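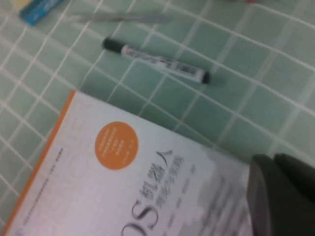 4. Results

4.1 Tiled surfaces kept, covered or removed

The mail survey brought back 619 usable returns, 400 of them from Timdale and the rest from Trurkville. We followed these with 34 household interviews, 12 in Trurkville and the others in Timdale. The interviews were held in people's homes and covered the history of the kitchen, laundry and bathroom as far as the present occupant knew it. Quotations are given without names, and street names have been left out.

In both towns, tile was the surface that occupants were most likely to describe as original to the house. Floor coverings had usually been replaced at least once, and cupboards had often been painted or refaced. Tile tended to stay. Several owners who had otherwise stripped the kitchen back to the studs had left a tiled wall or bench in place, sometimes against the advice of the tradesperson doing the work.

The reasons people gave were mostly practical. Removing tile from a sand and cement bed is slow and dusty, and it often damages the wall behind. In the older part of Timdale, east of the rail line, the bed can be thick enough that taking it out leaves the window architraves standing proud of the new lining. One owner had got as far as removing a single row beside the stove before deciding to put it back. She had saved the tiles, and the repair was hard to pick until she pointed it out.

Cost came up less often than we expected from the survey. Where it was mentioned, it was usually tied to the price of the work that would follow, such as replastering, moving power points and replacing the splashback.

Colour mattered more to people who had bought in the past few years than to those who had lived in the house for a long time. Long-term occupants seldom named a colour unless asked. Recent buyers nearly always did, and they sorted the colours into ones they could live with and ones they could not. Pale green was the most readily accepted. Glossy square tiles in a soft green, laid with off-white grout as in Figure 3, were described by different owners as "restful", "a bit hospital" and "the reason we bought the place". Maroon and mustard had few defenders in either town.

Shade variation was raised in 12 interviews, always without prompting. Small differences in green from one tile to the next can be made out in Figure 3, and owners of similar surfaces were divided over whether such differences were a fault. Some took them as evidence of later patching. Others liked them and had gone looking for seconds or salvaged stock to keep the effect when making repairs. We were not able to establish from the occupants' accounts alone which surfaces had been patched, and we have not tried to classify them that way.

4.2 Grout and everyday upkeep

Grout was the most common complaint. It was mentioned as a problem by owners who were happy with their tiles in every other respect. The complaints were about staining near the stove and sink, about crumbling at the junction of bench and wall, and about the time spent cleaning. Households used a wide range of methods, from bicarbonate of soda and an old toothbrush to diluted bleach. A few had tried vinegar and stopped when the joints became rough. Regrouting had been done by the occupants themselves in most of the cases we heard about, usually over a weekend, and satisfaction with the result was mixed. The new grout was often described as too white.

Tenants reported the same problems but had fewer ways of dealing with them. In Trurkville, where a larger share of the sample was renting, several tenants said they had asked for regrouting and been offered a sealant in its place. Two had bought the materials out of their own pocket. Property managers were outside the scope of the study, so we can't say how such requests are normally handled.

Tiled benches drew stronger opinions than tiled walls. The uneven surface was said to be poor for rolling pastry and for writing on, and glasses were thought to break on it more easily. Against this, people valued being able to put a hot pot down anywhere. Households with a tiled bench had commonly added a large board or a separate table and did most of their food preparation there, leaving the tiles for appliances, mail, school items and other odds and ends.

4.3 Sources of replacement tile

Matching an old tile is difficult once the original line has gone out of production. In Timdale, most owners who had managed it had used the salvage yard on Rinaldi Road, which sorts its stock by size and then by colour. Trurkville has no equivalent, and people there drove to Timdale or relied on boxes left under the house by earlier owners. Eight of the interviewed households had such a box. None of them knew who had left it.

Size was a bigger obstacle than colour. Older tiles were made to imperial dimensions, and a metric tile set among them throws out the joints along the whole row. Owners dealt with this by grinding the edges, by widening the grout lines slightly, or by moving good tiles from behind the fridge to the damaged spot and filling the hidden gap with whatever fitted. The last method was the one most often recommended to us.

Differences between the two towns in the rate of removal are taken up in Section 5, together with the May follow-up calls.

34 shares | 0 comments

Published August 8, 2018. © Ristitley Housing Studies. Contact us | Terms of use | Back to top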